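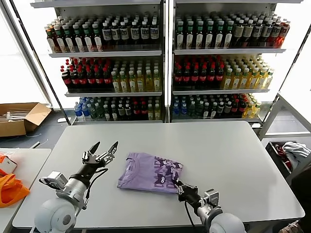 Kartini Sutanto objected at the pilot stage that a folded shirt has no single correct outline, and that any score based on the outline alone would reward neat corners over a usable fold. The objection was accepted, and the measures below were revised to include the position of the collar and the visibility of the print.

3.2 Folded state and surface

Figure 4. Short-sleeved T-shirt with a cartoon print on one half, folded to a rough rectangle on a light gray table. The collar seam is visible as a curved line near the left edge. Shelves of bottled drinks stand behind the table.

The garments in the Falby set are T-shirts in everyday use, bought second-hand and washed before the first session. Printed shirts were kept in the set on purpose. A print gives the rater a fixed reference on the cloth, but it also changes the stiffness of the panel it covers, and in the pilot the printed side tended to spring back along the second crease. Plain shirts were scored with the same sheet, with the print item left blank.

A fold was treated as finished when the garment lay as one closed shape with no sleeve outside the body panel. The shape did not have to be square. Raters measured the long side and the short side at their midpoints, then recorded the largest gap between the upper and lower layers along each edge. A gap of 3 cm or more on any edge was scored as open. Corner angles were recorded in the pilot and later dropped, as two raters working on the same shirt seldom agreed on where a soft corner began.

Collar position was coded as near edge, center or far edge relative to the long axis. The coding matters for stacking. A collar near one short edge puts the thickest part of the garment at that end, and a stack built from such folds leans unless alternate shirts are turned. The Grondine protocol (Section 2.3) assumes a centered collar and does not correct for this. We therefore report stack height at both ends.

The table surface was the same for all sessions. It is smooth, and a shirt pulled by one corner will often slide as a whole before the layers separate. Corrections made at a corner were for this reason logged separately from corrections made along an edge - the first kind can move the garment without changing the fold, and the two had been merged in the earlier Tarigan data.

Of the 56 folds in the main series, 35 were scored as closed on all edges. Open folds were most often open on the side opposite the collar, where the hem layers meet. Roughly 32 percent of all folds received at least one corner correction. Shirts with a print on one half only were placed with the print to the rater's right before measurement, so that edge labels stayed the same across garments.

Raters worked alone and did not see earlier scores. Disagreements on collar position were settled by a second reading of the same garment, and disagreements on edge gap by taking the larger value. The sheet used in the main series follows the Hastach layout with the two added items and is given in Appendix B.

3.3 Stacking

Stacks were built in the order in which the shirts were folded, without sorting by size.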